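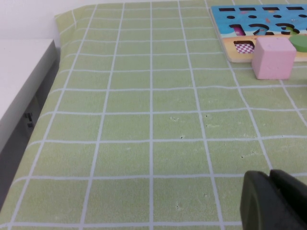

In Defense of the Long Supper

My grandmother never once got up from the table in a hurry, and I have been thinking about her a good deal lately, mostly while eating a sandwich over the sink (I'm not proud of it, but there we are). We have gotten so quick about food! A bowl on the couch, a granola bar at a red light, and then we wonder why the kids only tell us about their day when they're already half asleep.

So my plea is a small one. Sit down to supper, at a table, with whoever is in the house, and stay there a while after the plates are empty. I don't care what you serve. We've had scrambled eggs and toast three nights out of seven and it was lovely, because my son got going about a frog and didn't stop until the tea was cold.

My neighbor Kwan-ho Mak thinks I'm being sentimental, and he works nights, so he has a fair point that not every family can manage it. But he and his daughter sit down to breakfast when he gets in, his supper and her cereal, and if that isn't a long supper I don't know what is.

I've kept this up since August, with plenty of lapses, and the dishes do pile up something awful. I let them. There's usually somebody still talking, and I'd like to hear how the story comes out before I go and run the water.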